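Retrouver un vieux concert punk dont on n'a que le nom de la salle ? 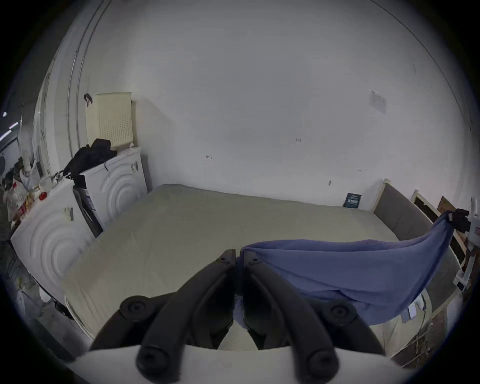
Le matelas et le tissu bleu, tête de lit grise à droite.

brigitta_hollenstein
Bonjour à tous, message tapé vite avant de partir. J'ai une cassette de concert, un groupe punk qui s'appellait Zurkero, face A c'est marqué « Plarna, mai » et rien d'autre. Pas d'année. Plarna c'était une salle, fermée depuis longtemps, je ne trouve aucune affiche en ligne. Le chanteur a fait des études de géologie ensuite, il parait qu'il enseigne. Je voudrais juste la date du concert et la liste des morceaux. Quelqu'un a une piste ? J'ai déjà fait les moteurs de recherche, les sites d'enchères, deux forums. Rien. Et le numéro sur la tranche, 4 chiffres, ça sert à quelque chose ou c'est le fabricant ? Merci d'avance

Fukbridge
Salut. Le numéro sur la tranche, en général c'est le lot du fabricant, ça donne la période de fabrication de la bande, pas celle du concert. Donc au mieux une année plancher.
Pour la date : essaye les fanzines. Beaucoup ont été scannés par des bibliothèques municipales, mais mal indexés, le nom du groupe ne sort pas dans la recherche. Faut ouvrir les numéros d'avril et mai un par un et regarder la page agenda. Long mais ça marche, j'ai retrouvé deux dates comme ça. Si la salle tenait 400 personnes ou plus, il y a des chances que la presse locale ait passé une annonce — archives départementales, demander la presse quotidienne sur microfilm. Avec 700 places c'est quasi sûr.
Pour les morceaux, numérise la cassette avant de la repasser dix fois. Les bandes de cet âge n'aiment pas ça. Après tu postes un extrait de chaque titre, les anciens reconnaissent.
Et le chanteur, s'il enseigne, il a surement une page à la fac avec un mail. Écris-lui. Poliment, court, sans demander d'inédits.

benedetti
Zurkero j'ai vu en première partie une fois, très fort, très mauvais son. Pas à Plarna par contre. Aucune idée de l'année, désolé. Le bassiste avait un pull rayé si ça aide

brigitta_hollenstein
Merci Fukbridge, je vais voir pour les microfilms. Pour le mail j'ose pas trop mais bon. Benedetti, le pull non, mais merci quand meme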